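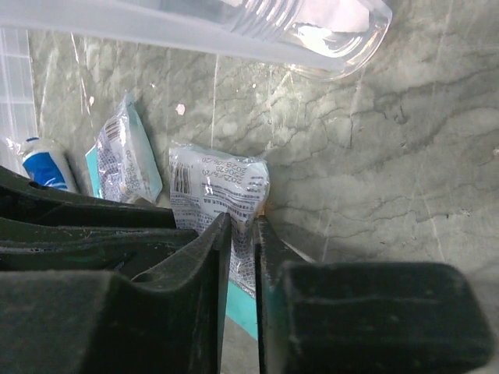

It was put to us in a written comment on the February checklist that "packet sound" and "packet legible" should be marked on separate lines, as a wrinkled packet may still carry a perfectly readable date. The comment is accepted, and Section A has been changed to match.

# Dalano House: Small Packet Storage, Inspection Checklist

Form 18, to be completed for the shared work surface and the drawer cabinet. Mark each line S (satisfactory), A (action needed) or N (not checked). Any line marked A must carry a comment.

**Section A: Packets**

- [S] Printed codes can be read through the clear wrapping without opening it.
 *Comment: More than one date form appears on a single packet, with 2025/6/20 and 2028.06.20 both printed on its face. Enter both in the log exactly as printed. Do not shorten or convert them.*
- [S] Barcode present on the white insert.
- [A] Wrapping sound along all edges.
 *Comment: Upper edge wrinkled and slightly torn in appearance. Set the packet aside until the seal has been checked by hand. If there is an opening, however small, discard the packet and record it.*
- [N] Contents agree with the Oto supply list.
 *Comment: List not available at the time of inspection. The Jonis office is to send a copy within 2 working days.*
- [A] Packets laid flat and apart from one another.
 *Comment: One packet was partly upright and at an angle. Codes should face up for reading.*

**Section B: Work surface**

- [S] Surface free of cracks within the packet area.
- [A] Cards and tags kept clear of packets.
 *Comment: Check under each packet before it is moved. A loose tag can be carried into a drawer by mistake, and two log entries in February had to be corrected for this reason.*
- [N] Surface wiped down before sorting.
 *Comment: Cleaning sheet not signed. The line can't be marked from appearance alone.*
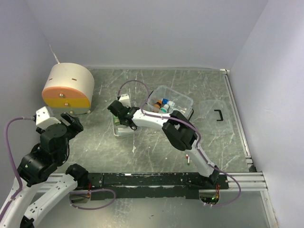
**Section C: Drawer Cabinet (tabletop)**

- [S] Cabinet stands at the back of the surface, clear of the front edge.
- [S] Knobs present on the orange and yellow drawers.
 *Comment: Knobs are to be tested by hand for looseness at each quarterly visit. Report a loose knob on this form and leave the drawer shut until it is fixed.*
- [N] Drawers open and close without catching.
- [A] Drawers labeled by contents.
 *Comment: Color alone is not accepted as a label. Labels in the Nwosu format have been requested.*
- [N] Weight of contents within the limit of 200 grams per drawer.

**Follow-up**

Lines marked N are to be completed at the next visit and may not be carried over a second time. Damaged packets are held in a closed container, apart from usable stock, until the log entry has been signed. Return the completed form to the Jonis office and keep one copy with the packet log.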